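From: Karim Fahmy
To: club-list
Date: 7 Oct 2022
Subject: Re: Winter stroke play, format and tee times

Othmane Sqalli wrote:

> Can someone confirm what we are doing for the winter series? I have
> heard three versions now. One is that we play off the forward tees
> all season, one is that the December round has moved to Wanyama, and
> one is that handicaps get cut after every win. I would like to enter
> but I need to know the dates I'm committing to, and whether the
> entry fee covers green fees at the away course.

Othmane, and everyone else who asked me the same thing at the range,

The December round is at Wanyama. We play the other rounds at home, on the usual Saturdays. Wanyama has given us the first tee from opening until 11, so the draw will be tight and anyone who misses a slot will not get another one. The entry fee is 30 dollars and covers prizes only. Green fees at Wanyama are separate and you pay them in the pro shop when you get there.

We are not playing forward tees all season. The home rounds are off the regular tees unless the back of the 7th is closed again, in which case the whole course moves up for that day and the scorecard will say so. 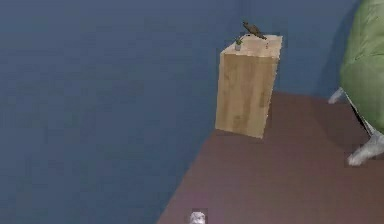 Image credit: Kino

Handicaps: the winner of each round loses 2 shots for the next one. It applies to the winter series only and has no effect on your official handicap. If there is a tie, we match cards over the last nine holes and only the player who comes out ahead takes the cut. People placed second and third keep what they have. I know some of you wanted a bigger cut after last winter, when the same name won the first three rounds, but we voted on it and this is what passed.

Wanyama plays 2883 yards on the front nine and the back is a little longer. The greens there are small and most of them slope toward the water, so expect scores to be higher than at home. Preferred lies will be in force through the green, one club length, no nearer the hole. At home it is still six inches. Please read the local rules sheet before you tee off. Last year two cards were thrown out because the players used the wrong one.

Entries go through Civby again. Log in, pick "winter stroke play," and tick the rounds you want. You can enter round by round if you don't want the whole series, but only people who enter all of them count for the overall prize. Your worst round is dropped from the total. If you miss a round, that one is the dropped round, and if you miss a second you are out of the overall but can keep playing for the daily prizes.

Cutitz is putting up the overall prize, a set of wedges fitted to the winner. Left-handers can win it too, I checked.

Carts are allowed at Wanyama as long as the ground holds up. If it has been raining they close the paths early in the morning and there is no appeal. If you need a cart for medical reasons, write to me directly and I will pass it on to their starter.

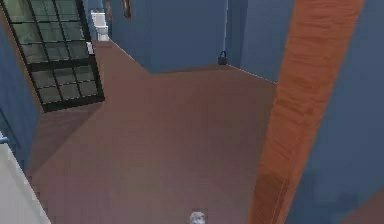 Othmane asked me by phone last night whether the dropped round can be the December one, given that the away course will be harder for everybody. He thinks it should have to count, or half the field will treat it as a day out. I see the point, but as the rules are written any round can be dropped, including that one. If enough people want it changed, say so on the list before the entries close and we can put it to a vote.

One correction to my last message. I wrote that groups would be drawn by handicap. They will be drawn at random for the first round, and after that the leaders go out last.

If you are sharing a ride to Wanyama, please put both names in the notes field when you enter so I can give you slots close together.

Karim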